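Setting up and looking after the hand-held gripper at the white table

These notes are for people who will use the table station at our workshop in Hetodbridge. I wrote them in April, when we moved the station from the small room, and I correct them when I find something wrong. If you work at the Podton site, your table is lower and the arm rest is different, but the gripper is the same and you can follow almost everything.

The gripper is the one we call Brultton. It has two green fingers, a camera which looks forward between them, and a trigger under the handle. You hold it in your hand and do the task, and the camera records what the fingers do. For this reason small faults in the fingers are important. A loose pad on a kitchen tool is only annoying. A loose pad on this gripper will be in every recording of the day.

What you need

A 2 mm hex key and the small screwdriver from the drawer
Lint-free cloths
Isopropyl alcohol in the bottle with the narrow tip
Spare finger pads, one left and one right
Thin double-sided tape
The steel ruler of 300 mm
The log book

Before you begin

Turn off the recorder and wait for the light to go out. Take the battery out of the handle. I have seen the trigger sensor give strange values for a whole afternoon after somebody changed a pad with the power on, so please do not skip this.

Clear the table and wipe it with a damp cloth, then with a dry one. The white surface is matte and it shows pencil lines and rubber marks very well. Do not use the alcohol on it, it leaves shiny places.

Step 1. Check the fingers

Hold the gripper with the camera up and open the fingers completely. Try to move each finger from side to side with your thumb. A very small movement is normal. If you hear a click, the screw is loose. Tighten it by a quarter turn and try again. The screws go into a plastic part, and if you use force the thread will be lost. We have lost two fingers in this way, both of them on the left side.

Then close the fingers slowly with the trigger. They must arrive at the middle together. If one arrives earlier, the link behind it is probably not seated. Open again, press the link down until it is flat, and repeat.

Step 2. Clean or change the pads

The pads are on the inner faces of the fingers. Put a little alcohol on the cloth (not directly on the pad) and wipe from the back of the finger to the tip. Let it dry for one minute.

Change the pad if a corner lifts, or if you can push it along the finger with your nail. Pull the old pad off from the back end, remove all the tape that stays, and clean the face. Put new tape on the pad first and cut it to the shape of the pad, so that no tape comes out at the sides. Place the pad from the tip backward and press it for 20 seconds. If the pad stands out over the edge of the finger, take it off and start again. It is tempting to leave it, but it will catch on thin objects.

Step 3. Place the test objects

For the check we use clear containers and a few simple shapes. A clear object is a good test, as it is difficult for the camera and also difficult for the hand. Place it toward the back of the table, so you have a free surface between the fingers and the object when you start.
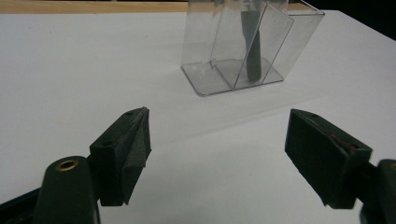 Start every check with the fingers fully open. Many new users begin half closed, because it feels more natural, and then the recorder does not find the open position and the widths in the file are too small. Hold the gripper still for two seconds, and only after that move forward.

Keep the wrist straight. The fingers should go to the object at the same height, one on each side. If the light makes a strong reflection on a transparent wall, move the lamp and leave the object where it is.

Step 4. Measure the opening

Put the battery back and turn on the recorder. Open the fingers and look at the number on the screen. On our unit the open value is 3,771. It is not in millimeters, it is only the raw value of the sensor, and your unit will have another one, written on the first page of the log book. Close the fingers with nothing between them. Our closed value is 309.

If the open value is a little different from the book, open and close a few times and read again. If it is still different, check the links from Step 1 before you change anything in the software. Most times the fault is mechanical. I once spent a full morning in the settings, and the reason was a small piece of tape behind the finger.

If the mechanical parts are good, do the calibration from the menu:

Select "Gripper," then "Set limits."
Open completely and press the button once.
Close completely, without squeezing, and press it again.
Save, turn off, turn on, and read both values one more time.

The words "without squeezing" matter. The fingers can bend when you pull the trigger hard, and the closed value will be too low. Later the file will say that the gripper never closes.

Step 5. Make a short test recording

Record three slow grasps. Watch them on the screen before you write anything in the log book. Look at these points:

Both fingers are visible during the whole recording.
The picture is sharp at the tips.
The number for the opening changes smoothly and does not jump.

When the number jumps, the usual reason is the cable near the handle. Push the plug in until you feel it stop. If it jumps again, use the spare cable and put a knot in the bad one, so it will not go back to the drawer.

How often

Step 1 and Step 5 are for every morning and also after a fall, even a small one. The pads should be cleaned at midday too if you work with food packaging or paper. The calibration is necessary only when you changed a pad, a finger or a link.

Spare parts

Fingers and links come from Ragnarsson. Order the left and the right finger separately, they have different numbers. Pads we cut ourselves from the sheet in the lower drawer, using the metal shape that hangs on the side of the cabinet. If you take the last piece of the sheet, write it on the board next to the door.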